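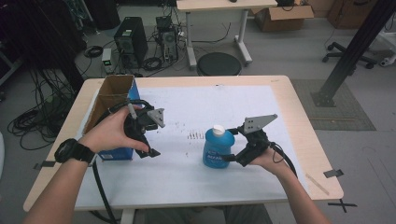

Blue bottle with a white cap, on white paper.

Threads > Language > Punctuation > Hyphens

July, 9.20 pm
Nives Colombo

1. Hyphens in compound modifiers. I edit manuals for Zamer and this is the mark I correct most often, so here are the rules I work to. British usage. Other house styles differ.

2. A compound modifier is two or more words doing one job in front of a noun. "A well known author" has two words before the noun, but "well" belongs to "known" and has nothing to do with "author". The hyphen shows the link: a well-known author.

3. Move the same words after the verb and the hyphen normally goes. "The author is well known." Same words, same meaning, different position. Most of the corrections I make are to sentences of this type, where the writer has learnt the hyphenated form as a fixed spelling.

4. Exception: some compounds are in the dictionary with a hyphen as adjectives in their own right. "Old-fashioned" keeps it everywhere. "The method is old-fashioned." Look it up and move on.

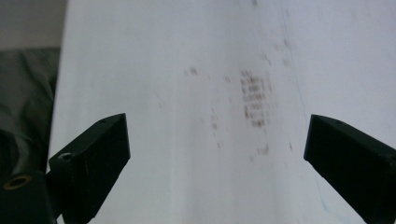
5. Adverbs ending in -ly take no hyphen. "A badly written letter", "a newly opened branch". The -ly already tells the reader that the word modifies what comes next. I took more than 20 of these out of the last Bumance draft.

6. The test is the adverb and the suffix together. "Friendly", "early" and "family" end in the same two letters, but "friendly" is an adjective, "family" is a noun and "early" can be either. So: a family-run shop, a friendly-looking dog, an early-morning train.

7. Numbers. A number plus a unit before a noun is hyphenated and the unit is singular: a 2,000-word report, a nine-page form. After the verb, no hyphen and a plural unit: the report is 2,000 words long, the form has nine pages.

8. Ages follow the same pattern, with one extra case. "A nine-year-old boy" (modifier) and "a nine-year-old" (noun) both have two hyphens. "He is nine years old" has none. "A nine year-old boy" is wrong in every style guide I own.
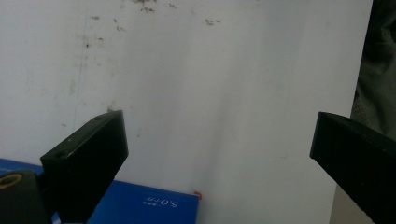 Dark specks across the upper part of the white panel.

9. Symbols and abbreviated units: no hyphen, and a space if your house style wants one. "A 20 kg sack", but "a twenty-kilogram sack". Illden had both forms with hyphens for years and changed when the manuals were reset.

10. Suspended hyphens. When two modifiers share a second half you may drop it from the first, and the hyphen stays behind: short- and long-term loans. Note the space after "short-". People delete it because it looks like a typing error. Leave it in.

11. Where the hyphen changes the sense. "Twenty-odd guests" is a rough count. "Twenty odd guests" is a remark about the guests. "A little-used car" and "a little used car" are different adverts - check which one the seller meant before you touch it.

12. Proper nouns. A capitalised name used as a modifier holds together without help: the Lumenta contract, a North Sea ferry. Add a prefix or a participle and the hyphen comes back: a Lumenta-funded course.
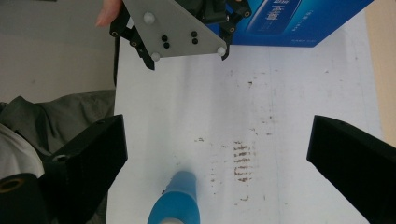 13. Phrases borrowed from another language are usually left open: an ad hoc meeting, a de facto leader. If your style sheet puts them in italics, that already marks them as a unit. A hyphen on top is unnecessary.

14. Comparatives. "More" and "most" are normally left open: a more recent edition. Hyphenate only if there is a real second reading. "More qualified staff" could mean a greater number of them or a higher standard. I would rewrite that one - "more staff who are qualified" or "better qualified staff", whichever is true.

15. Stacks. "A customer complaint handling procedure review" can't be rescued with hyphens. Turn it round: "a review of how we handle complaints".

16. Two people have asked about "email" and "co-operate". Those are hyphens inside a single word, which is a separate question with its own set of exceptions. I'll do prefixes in another thread.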